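비바노 공용 작업 테이블 사용 검토

본 검토는 폰빌 생활문화관 비품 담당 부서가 공용 작업실에 들인 비바노(Vivano) 테이블을 대상으로 작성하였다. 작업실은 제본, 종이 공예, 소규모 강습에 쓰이며, 상판의 상태가 작업 품질에 직접 영향을 준다. 따라서 평가는 상판의 표면과 무늬, 관리의 용이성에 중점을 두었다. 작성은 하비에라 알라르콘, 교열은 올가 키로가가 맡았다.

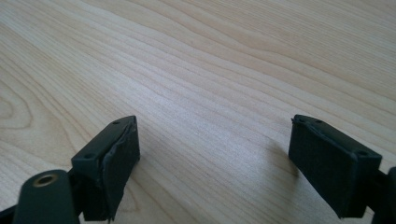
읽는 시간 3분 · 비품 검토

1. 상판의 외관

상판은 밝은 금빛을 띤 옅은 나무색이며, 가는 황갈색 결이 비스듬히 흐른다. 결의 간격은 일정하지 않아 촘촘하게 모인 부분이 있는가 하면 완만한 곡선을 그리며 넓게 벌어지는 부분도 있다. 왼쪽 가장자리 부근에는 결이 여러 겹의 고리를 이루어 옹이와 비슷한 타원형 무늬가 나타난다. 군데군데 희미하고 어두운 줄도 섞여 있다.

이러한 무늬에 대해서는 부서 내 의견이 갈렸다. 알라르콘은 넓은 단색 상판에 비해 눈이 덜 피로하고 실내 분위기가 부드러워진다고 평가하였다. 반면 키로가는 가는 선을 긋거나 얇은 종이를 맞추는 작업에서 결이 시선을 끈다는 점을 지적하였다. 제본 강습에서는 무늬 없는 회색 깔판을 함께 쓰기로 하였으며, 그 밖의 작업에는 별도의 제한을 두지 않았다.

2. 표면의 질감과 빛 반사

표면은 매끄러워 보이고 광택이 강하지 않다. 다만 빛을 받는 쪽은 색이 다소 바랜 듯 밝게 보이며, 결의 대비도 그만큼 약해진다. 색지를 고르거나 인쇄물의 색을 비교할 때에는 이 점을 감안하여 자리를 정할 필요가 있다. 오후 강습에서는 창가 블라인드를 절반가량 내린 상태가 가장 무난하였다.

필기감은 양호하다. 낱장의 종이를 상판에 바로 놓고 연필로 써도 결이 글씨에 배어 나오지 않았다. 커터 작업은 상판 위에서 직접 하지 않으며, 반드시 재단 매트를 깔도록 안내하고 있다.

3. 관리

일상 청소는 물기를 꼭 짠 부드러운 천으로 결을 따라 닦는 방식을 기본으로 한다. 풀 자국은 굳기 전에 닦아 내야 하며, 금속 주걱으로 긁는 행위는 금한다. 연마 성분이 든 세제도 사용하지 않는다. 옅은 색 상판의 특성상 잉크와 연필 가루가 쉽게 눈에 띄므로, 강습이 끝날 때마다 한 차례 닦는 것을 원칙으로 정하였다. 도입 이후 17회의 강습을 진행하는 동안 이 절차로 충분하였다.

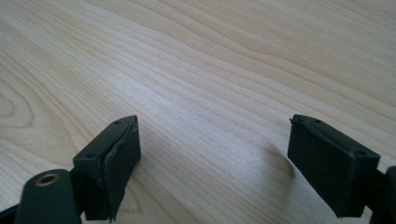 4. 비교 대상과의 차이

작업실에서는 이전까지 카세레스(Cáceres)의 흰색 테이블을 사용하였다. 흰색 상판은 색 비교에 유리하고 얼룩의 위치를 찾기 쉬우나, 형광등 아래에서 눈부심이 심하다는 이용자 의견이 있었다. 비바노 상판은 이 문제를 상당 부분 덜어 주었다. 일라리(Ilari)의 짙은 색 제품도 후보에 올랐으나, 종이 부스러기가 지나치게 두드러져 제외하였다.

상판의 색조는 단풍나무나 자작나무 계열을 떠올리게 한다. 수종은 외관만으로 단정할 수 없으므로, 재질이 중요한 기관은 구매 전에 판매처의 자재 명세를 확인하기 바란다. 무늬 역시 상판마다 차이가 있을 수 있다. 여러 대를 나란히 배치하려는 경우에는 타원형 무늬의 위치와 결의 방향을 미리 맞추어 보는 편이 좋다.

5. 종합 의견

비바노 테이블은 종이 공예와 일반 강습에 적합하다고 판단한다. 정밀한 도안 작업이 주된 용도라면 깔판 비용을 예산에 포함하여야 한다. 모서리 마모와 장기간의 변색은 이번 검토에서 다루지 않았으며, 6월 정기 점검에서 별도로 확인할 예정이다. 추가 구매 여부는 점검 결과를 받은 뒤 결정한다.

문의는 생활문화관 비품 담당 부서에서 받는다.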